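4. Preparing the storage bin and putting it in its place

This section explains how to prepare the bin of your Harnutetti shelf system before the first use. Please read all the steps one time before you begin. You need a soft cloth, a pencil, a measuring tape and the small bag with clips from the carton.

1. Take the bin out of the carton and remove the paper from all four corners.
2. Wipe the inside with a cloth and a little soap. Let it dry with the opening upward.
3. Put the bin on a flat surface and press lightly on each corner. If it rocks, turn it and try again on another surface before you call us.
4. Measure the free depth of your shelf. It must be 60 cm or more. With less depth the door of the cabinet can not close.

Note: The Fikgate label holder goes on the short side only. On the long side it will touch the rail.
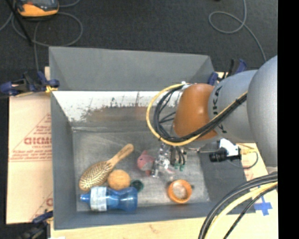
5. Push the clips into the holes of the rail until you hear a click. There are 14 clips in the bag, and two of them are spare.
6. Lift the bin with both hands and set the back edge on the rail first. Then lower the front edge slowly.
7. Pull the bin toward you by a hand's width and push it back. It should move without noise. If you hear scratching, one clip is not fully inside. Go back to step 5.

CAUTION: Do not load more than 14 kg in one bin. Heavy things belong on the lowest rail, which must be at most 84 cm from the floor.

CAUTION: Keep your fingers away from the rail when the bin goes down.

4.1 If you change the height later

Empty the bin completely before you move it to another rail. Clips which were used already may be a little loose, and it is better to take new ones. They can be ordered in a bag under part number 252, also for the older Zaidi rails. For these rails the label holder does not fit.

Write the height of each rail with pencil on the inside of the cabinet. It helps when you put everything back after cleaning.

Text: Yamuna Naidu. Edition February 2021.

© Fusel Home Storage | Contact | Spare parts | Back to top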